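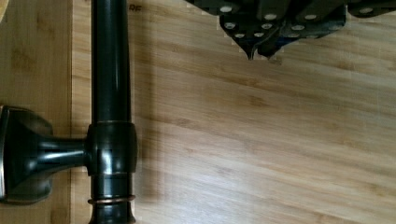 Abb. 1: Küchenarmatur, dunkle Ausführung, auf Bambusbrett

Startseite | Montage | Pflege | Ersatzteile | Kontakt
Seite drucken | Per E-Mail senden

4 Montage der Armatur Skanby auf Natursteinplatten

4.1 Vorbereitung

1. Eckventile für Kalt- und Warmwasser schließen. Vorhandene Armatur öffnen, bis kein Wasser mehr nachläuft.
2. Hahnloch prüfen. Der Durchmesser muss 36 mm betragen. Bohrungen in Naturstein nur durch einen Fachbetrieb anpassen lassen.
3. Plattenstärke messen. Der mitgelieferte Gewindebolzen ist für Platten bis 30 mm ausgelegt, für stärkere Platten ist das Verlängerungsset Plerneck erforderlich.
4. Auflagefläche entfetten und trocknen lassen.

ACHTUNG: Kein Silikon mit Essigsäureanteil verwenden. Marmor wird davon dauerhaft angegriffen.

4.2 Ablage von Bauteilen

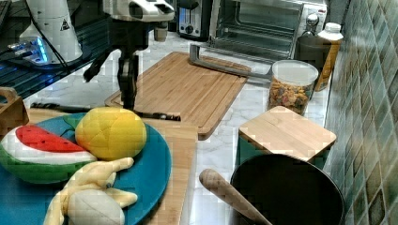 Armaturenkörper, Auslauf und Kleinteile bis zum Einbau nicht direkt auf dem Stein ablegen. Geeignet sind Filzmatten, Karton oder ein ausreichend großes Schneidbrett. Bei weißem Marmor mit grauer Aderung, wie er hier unter dem Bambusbrett liegt, sind metallische Abriebspuren schwer zu entfernen; auch der Metallgriff an der Brettecke ist vollständig auf die Unterlage zu schieben, sofern er über deren Rand hinausragt. Brett vor dem Auflegen abwischen, Bohrstaub darunter verkratzt die Politur.

4.3 Einbau

1. O-Ring in die Nut am Armaturenfuß einlegen.
2. Anschlussschläuche handfest in den Körper eindrehen. Keine Zange verwenden.
3. Schläuche durch das Hahnloch führen, Armatur ausrichten.
4. Von unten Dichtscheibe, Metallscheibe und Mutter aufsetzen. Mutter mit Steckschlüssel SW 17 anziehen.
5. Schläuche an die Eckventile anschließen und Ventile langsam öffnen.
6. Alle Verbindungen auf Dichtheit prüfen, Prüfung nach einer Stunde wiederholen.

Hinweis: Dunkle Oberflächen nur mit Wasser und weichem Tuch reinigen. Scheuermittel und Entkalker auf Säurebasis führen zum Verlust der Gewährleistung.

Technische Redaktion: Abena Sulemana
Stand: 13. Dez. 2020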